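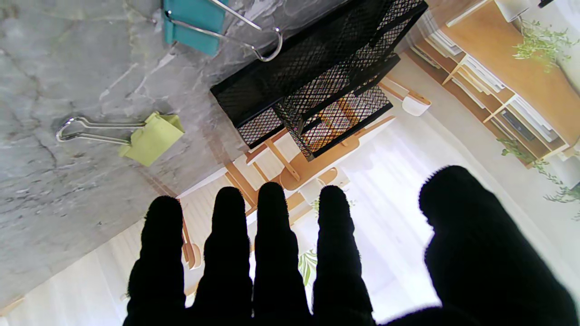 Gerasimos Vrettos wrote back on the first version that "clip" on its own was useless, there are paper clips and bulldog clips and binder clips and the things that hold a crisp packet shut, and could we please say which. Fair. Fixed in this one. Every clip row now says what sort of clip, and the old bare "clip" rows have gone to the leftovers file until someone sorts them.

HENTHORPE DESK THINGS – README

Last proper edit: Saturday, July 6, 2019. Small fixes after that are in the changes list at the bottom, if I remember.

What it is

A word list and a set of short written notes on small things that live on desks and tables, and where they get put when the desk is tidied. Binder clips, pens, cups, rubbers, sticky notes, tape, that kind of stuff. One row per thing per tidy. Each row says what it was, what colour, where it was lying, where it ended up.

Started as a way to settle what goes in the drawer of a mesh organiser and what goes in the top. Didn't settle it. Got a decent list out of it though.

Text only. Two tables and a leftovers file.

What's in the folder

things.csv – the main one, 656 rows
places.csv – names for the places things get put, with the other names people used for the same place
leftovers.csv – 242 rows not good enough for the main one, kept anyway
words.txt – spelling and naming rules, short
README – you're in it

The leftovers are NOT a subset of the main table. Separate rows. Don't add them back in without reading the section on them.

Columns in things.csv

id – number, no meaning, don't sort by it and expect a story
thing – what it is, singular, lower case
colour – see below, this one causes arguments
body – for clips and other things with a separate handle, the colour of the main bit
handle – same, for the handle or wire loops. Blank if no handle
lying – how it was before the tidy: flat, on its side, upright, inside something, under something
surface – table, shelf, tray, floor. If it's marble or wood, say so in notes
went_to – a name from places.csv
notes – anything. Often blank

If a thing was left where it was, went_to says "stayed". Not blank. Blank means the person forgot to write it. I know these look alike in a spreadsheet, sorry.

Colours

Use the plain word first. green, blue, red, black, grey, white, yellow, clear. If the plain word doesn't do, put the better word in notes.

Teal goes down as teal. Was blue for a while, then green for a while, and then there were rows for the same clip in both. Now it has its own word.

Lime and yellow-green both go down as lime. A pale yellow-green binder clip is "lime" in the colour column and "pale" in notes. Anyone who writes chartreuse will get it changed.

Silver wire handles are "silver", never "grey" and never "metal". Metal isn't a colour. Grey is for marble, grey plastic, grey card.

See-through plastic cups are "clear". Not transparent, not white. Frosted ones also clear with "frosted" in notes. If there's a mark or a bit of print on a clear cup then that's notes too, with the colour of the mark.

Binder clips

The biggest group by a long way so they get their own section.

A binder clip has a body (the boxy bit) and two wire handles. Say where the body is and, if you can be bothered, which way the handles go. "On its side" means the flat of the body isn't down. "Flat" means it is. "Handles up" and "handles folded" are both allowed in notes. Folded means pressed back against the body, as you would have it on a stack of paper.

A clip on paper is one row for the clip and another for the paper. A clip clipped to the edge of the organiser counts as in the organiser? We went round and round. Answer for now – went_to is "organiser edge", it's in places.csv as its own place. The Papadakis lists had them down as "organiser top" so watch out when comparing.

Sizes were dropped. Nobody measured the same way, and small/medium/large turned out to mean whatever the person had in their hand before.

The organiser

Most of the arguments are here. By organiser we mean the black wire mesh desk sort, with an open basket or compartment and often a drawer. Other names people sent in: desk tidy, mesh thing, pen holder, caddy, tray, "the cage". All of those map to "organiser" in places.csv, with a second word for the part.

Parts:

organiser top – the big open bit
organiser tall – the deep part where pens or a pad can stand
organiser low – the shallow compartment in front or beside
organiser drawer – the drawer, open or shut
organiser edge – see above

Turn the thing round and the names still hold. They go by shape, not by which side faces you. Earlier rows had "left bit" and "right bit", no good as soon as somebody shifts it across the table. I have redone those that I could.

Pens: stand them up, "organiser low" or "organiser tall" whichever it is. Pens laid across the top are "organiser top" with "lying" in notes.

Mesh gets fluff and pencil dust in it and handles of clips go through the holes and catch. If a thing got stuck, write "caught". It's a suprisingly common note.

Cups

Cups are in because they were always on the desk. Some people think a cup isn't a desk thing. It's on the desk.

For a cup say the colour, what it's made of if you know, and whether it was upright or tipped. What was in it is optional, put it in notes, don't guess. A cup used as a pen pot is still a cup in the thing column, with "pen pot" in notes. A cup in somebody's hand when the row was written is lying = "held". That value was added late so early rows won't have it.

Where do cups go? In order of how often: kitchen, stayed, shelf, bin. The Sendier rows have lots of "stayed", they liked to leave a cup out.

Order of tidying

Not a rule, only how most of the rows were done. Put here so the order of the rows makes a bit of sense.

1. Cups off first, or to one side. Keep the middle of the table open so there's room to work.

2. Then anything standing up that might get knocked.
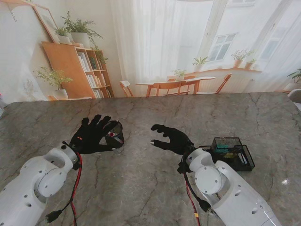
3. Clips next. Pick them up by the body, not the wire, then they don't spring about. Small ones to the drawer, bigger ones in the top if there's space.

4. Pens and pencils, points down or up, no agreement on that. Write it if you like.

5. Paper squared up and clipped. If you use a clip you've already put away that's a new row for the clip.

6. Odd things last. Coins, keys, a screw, a battery. These are "stray" in notes and most ended up in leftovers.

7. Wipe the table. No row for this.

On marble and other busy tops

Small note, has bitten a few people. On a veined or speckled surface, grey clips, clear things and bits of wire are easy to miss. Go over the table twice before you say it's clear. Put "marble" in notes, or "speckled", whatever it is. Bright clips are no trouble.

White rubbers on white desks, same problem.

Leftovers

Why a row ends up in leftovers.csv:

thing column too vague (clip, bit, piece, stuff)
colour missing and nobody could say
went_to blank
two things in one row, e.g. "pen and cap"
the Brerari rows with the columns shifted over by one, which I keep meaning to fix

Fix a row and send it, and it moves across. There's no deadline on it.

Known problems

Clips far too many, scissors hardly any. Staplers only from one desk.

Colours before the March change were typed freehand. I've tidied up the obvious ones, "greeny" and "blue/green?" are still in there.

"Pad" is sticky notes for some people and a full writing pad for others. Check notes.

Everybody who sent rows is the tidy sort, or at least the sort who'll fill in a table on tidying, so don't use this to say how people in general keep a desk.

Lines 600 onwards in things.csv were added in one go and read a bit samey.

Sending rows

Same columns, same order, commas, no merged cells please. One desk per file. Put a name for the desk, any name, in the file name. No people's names in notes. If your organiser has a part that isn't in the list above, describe it in notes and I'll add a place for it.

Changes

clip split into binder clip, paper clip, bulldog clip, bag clip (thanks Gerasimos)
teal added
"held" added to lying
organiser left / right removed
leftovers split out from the main table, the old combined file was 752 rows before the doubles came out and new ones went in so don't try to make the numbers match
words.txt shortened

To do

Brerari columns
a seperate word for the inside of a cup
decide on pads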